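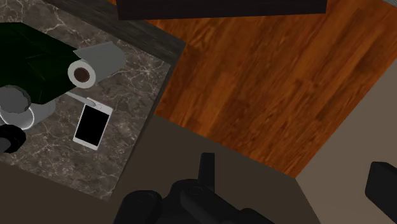 Teaching a robot to clear a kitchen, one attempt at a time

The working day at Wimix starts at half past eight, when the first operator puts on a headset, picks up two hand controllers and begins to tidy a kitchen that exists only on a computer. The kitchen has a marble worktop, a wooden floor and a scatter of everyday things. The operator's job is to move them where the task sheet says they should go, using a pair of black grippers that follow the controllers.

Each attempt lasts a minute or two. When it is over the operator presses a button, the kitchen resets with everything in slightly different places, and the next one begins. A good shift produces 60 usable attempts. The company, which has its offices above a tile showroom in Canonport, is collecting them for a learning system called Drunex, meant to run household robots that can be told in plain words what to pick up.

The idea behind the work is old and fairly simple. Writing rules for every cup and every worktop would take for ever, so the system is shown people doing the job and left to find the pattern. What it receives is the view from the robot's cameras, the position of every joint, and the instruction that was given at the start. It never meets the operator. It has to work out from the record alone why the arm went left when it did.

Simple does not mean quick. The first set of tasks called for 300 attempts at each one, and the team threw a good many of them away. Some failed outright, with a mug knocked over or a phone pushed off the edge. Others succeeded in a way that was no use. An operator who pauses for ten seconds to scratch an ear has, as far as the system can tell, demonstrated that the correct response to a mug is to wait.

Hesitation was the biggest problem in the early months. New operators tend to creep up on an object, stop, adjust, stop again and then grab. Drunex copied all of it. The trial models would hover over a worktop making small, nervous movements and never close on anything. Operators are now asked to practise each task until they can do it in one steady motion, and nothing from the practice is kept.

Clutter is deliberate. A phone lying by itself on a bare surface is easy to find and easy to reach, and a system trained on it learns very little. In the harder kitchens things overlap, a paper towel roll lies on its side with a sheet trailing off it, and the item wanted may be half hidden behind something soft and bulky. The operator has to choose whether to go round or move the obstacle first. Both are allowed, and the reviewers like to see a mixture.

Reviewing is the less popular half of the job. Every attempt is played back at double speed and marked keep, fix or drop. "Fix" usually means the written instruction is wrong. If the sheet says "put the cup by the phone" and the operator has put it on the far side of the worktop, the movement may still be perfectly good, and a reviewer will rewrite the sentence to match it. A bad sentence attached to a good movement does more harm than a clumsy movement honestly labelled.

The simulated kitchens come from Perić, a small studio that used to build interiors for furniture catalogues. Its designers had to unlearn some habits. Catalogue rooms are lit to flatter and viewed from the doorway, while a robot looks down steeply at a worktop and sees a lot of cabinet front and floor. Weight and friction matter more than shine. An early batch of crockery looked splendid and slid about as though the marble had been oiled.

Simulation has obvious attractions. Nothing gets broken, the colours and layouts can be changed overnight, and 2 operators can share one desk in shifts. It also leaves things out. Cloth is still poor, and so is anything that tears or spills. Wimix keeps a real kitchen downstairs, with a real arm bolted beside the sink, and every task is repeated there 60 times before it is signed off. Those attempts are slower, and somebody has to put the cups back by hand.

The results so far are mixed. Drunex is reliable with mugs and boxes in kitchens it has never met, and fairly good with phones – though it sometimes tries to pick them up by the middle of the screen. Thin objects lying flat defeat it more often than they should. The next collection, due to start in August, will be made up almost entirely of pens, spoons and spatulas, and the operators have already begun practising.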